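Brevbridge Opens Free Sock and Laundry Swap Room at Prinora Hall

BREVBRIDGE, April 26, 2022 – Anyone who has ever tipped a basket of clean laundry onto the bed and ended up with a handful of socks that match nothing will be glad to hear that Molefe Home Services is opening a swap and sorting room at Prinora Hall, free of charge and open to every household in Brevbridge and neighboring Skandgate.

The idea grew out of a small trial in January, when 63 households signed up for a month of folding evenings and brought along whatever had been piling up at home. By the end of the month the group had paired, folded or passed along 166 bags of clothing and linens (we had hoped for maybe half that!), and so many people asked when the next evening would be that it seemed a shame to stop there.
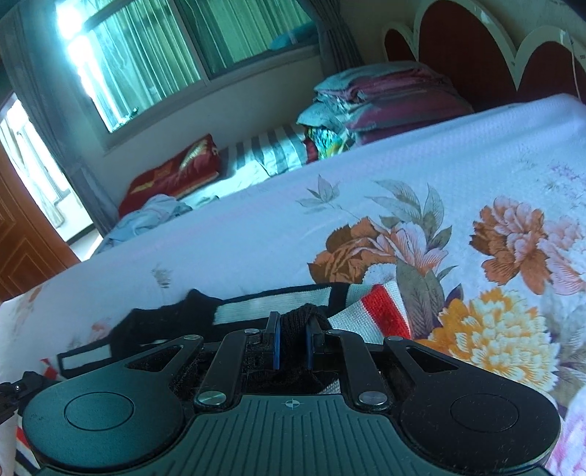 The new room will have long folding tables, a wall of open shelves and a good deep bin for single socks, which visitors are welcome to dig through for as long as they like. Clean knitwear, dish towels, pillowcases and bedspreads can all be dropped off too, and our staff will be on hand to show anyone who asks how to fold a fitted sheet or roll a pair of socks without stretching the cuffs.

"Folding is a chore when you do it alone at the end of a long day, and it is a pleasant hour when there is a pot of coffee and somebody across the table to talk to," Molefe Home Services said in a statement. "We would love to see families come in together, and children are very good at finding pairs – often a good deal quicker than their parents."

Visitors may bring up to 3 bags at a time, and everything should be washed and dried beforehand. Coats, shoes and mattresses can't be accepted. The room is on the ground floor, with 2 parking spaces by the side door kept free for unloading.

To ask about group visits or larger donations, please stop by the front desk at Prinora Hall.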